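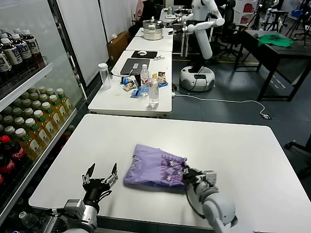 So, Thread zu den Regeln am Teleop-Platz, weil die Frage jetzt dreimal per DM kam. Stand 7. März 2020, kann sich ändern. Kurz und ungeordnet, sorry

1/ Vorweg: das ist unsere Hausordnung bei Drivent, keine Norm. Für Normen bitte die Norm lesen. Wir haben uns dran orientiert, aber ein Thread ersetzt keine Risikobeurteilung!!

2/ Regel eins, hängt auch an der Wand: keine Hand im Greifbereich solange die Arme Strom haben. Auch nicht "nur kurz den Stoff gradeziehen". Gerade dann nicht.

3/ Wer was am Tisch ändern will, sagt laut "Stopp", wartet auf "steht", dann erst hin. Klingt albern, ist nach zwei Tagen normal.

4/ Tempo: beim Einlernen 20 Prozent. Hochdrehen erst wenn die Aufgabe 57 mal ohne Eingriff durch ist. Warum 57? War der Stand an dem Tag als wir die Regel aufgeschrieben haben. Ist geblieben.

5/ Greifkraft ist ein eigenes Thema. Textil verzeiht viel, Finger nicht. Die Grenze kommt in die Steuerung und nicht in den Kopf vom Bediener. Bei uns läuft das über Drovar, da kann man ein Profil pro Objektklasse anlegen und sperren.

6/ Profil sperren heisst sperren. Kein Passwort auf dem Klebezettel am Monitor. (Ich schau niemanden an)
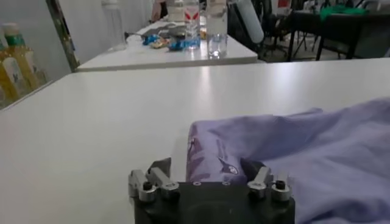
7/ Kam als Frage rein: Wie oft müssen die Greiferfinger kontrolliert werden?

Vor jeder Schicht einmal Sichtprüfung und Schrauben nachfassen, und nach 100 Griffen an Stoff nochmal auf Fusseln und Grate schauen. Wenn ein Finger Spiel hat, wird nicht weitergefahren, auch nicht "bis Mittag noch".

8/ Dazu: Prüfung eintragen. Mit Uhrzeit und Kürzel. Ein Haken ohne Kürzel ist kein Haken.

9/ Kabel. Immer Kabel. Wer eins quer über den Laufweg legt, deckt es ab oder legt es um. Kabelbrücken liegen im Schrank, zweites Fach, da waren sie schon immer.

10/ Getränke: auf den Arbeitstisch nur wenn sie Teil der Aufgabe sind. Alles andere mindestens eine Tischbreite weg. Elektronik und Tee, hatten wir im September, brauch ich nicht nochmal.

11/ Not-Halt in Griffweite vom Bediener, und zwar sitzend gemessen. Wir hatten den mal so montiert dass man aufstehn musste. Hat erst der externe Prüfer von Trnka gemerkt. Peinlich aber lehrreich

12/ Not-Halt wird getestet, jeden Morgen, richtig drücken. Danach dokumentiert freigeben. Das Entriegeln allein darf nichts wieder anlaufen lassen, wenn doch: Anlage raus, Meldung, fertig.

13/ Bediener wechseln nach 45 Minuten. Man merkt selber nicht wie man nachlässt. Sieht man aber in den Aufzeichnungen, die Griffe werden hektischer und die zweite Hand hängt nur noch rum.

14/ Zur zweiten Hand: auch ein Arm der grad nichts tut ist ein aktiver Arm. Der kann jederzeit losfahren. Wer daneben steht, behandelt ihn so.

15/ Ablegen: Stoff immer loslassen und Arm wegfahren BEVOR die Episode beendet wird. Sonst bleibt der nächste mit einem halb eingeklemmten Teil sitzen und zieht dran. Siehe Regel eins.

16/ Andere Leute im Raum. Wer durchläuft, muss wissen was gerade läuft. Bei uns: Leuchte rot heisst Arme scharf, grün heisst stromlos. Gelb haben wir abgeschafft, jeder hat was anderes drunter verstanden.

17/ Mobile Basis und feste Station gleichzeitig nur mit getrennten Zonen und getrennten Bedienern. Klebeband am Boden reicht als Erinnerung, als Schutzmassnahme zählt es NICHT. Da gabs bei Candumley wohl längere Diskussionen, wir habens am Ende auch so übernommen.

18/ Aufzeichnungen mit Personen drauf: vorher fragen, schriftlich. Wer nicht will, wird nicht aufgenommen und muss auch nichts begründen. Material wo doch jemand reinläuft geht in die Sichtung und erst nach Freigabe weiter.

19/ Neue Leute schauen eine Schicht lang nur zu. Dann Trockenübung ohne Strom, dann langsam mit jemand daneben. Abkürzen gibts nicht, auch nicht für die mit Doktortitel.

20/ Vorlage für die Prüfliste lad ich hoch sobald die Tippfehler drausen sind. Wer Ergänzungen hat, drunter schreiben, DMs schaff ich grad nicht.

Nachtrag zu 11: nein, Funk-Not-Halt allein haben wir nicht, der verkabelte bleibt dran.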